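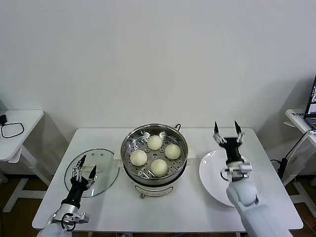 Four buns in the steamer, lid off, plate on the right.

From: Vlasta Holub
To: Girari kitchen list
Subject: Re: [girari] buns sticking to the steel

Dalibor, quick one before I run – see the pic. Mine go straight on the steel too, no paper. Thin wipe of oil on the basket first, then one bun back, one front, one each side. Leave the middle free, they swell more than you think.

Flour is the 100 g per bun thing from the February thread, which I now think is too much. Will try less on Friday.

Also put the lid down flat next to the pot, dont hold it over the buns while you look for a spot. It drips and you get those yellow dimples. Plate ready before you open.

No idea about the Ivemer basket, never had one. Is it the one with 3 tiers?

Vlasta

On Friday, Dalibor Kollár wrote:
> Second batch ruined, bottoms tore off and stayed
> in the holes. Do you all use paper or cabbage leaf
> or what? Mine is the old Ivemer. Also how many at
> once, I had them touching and teh sides ripped too.
> Dalibor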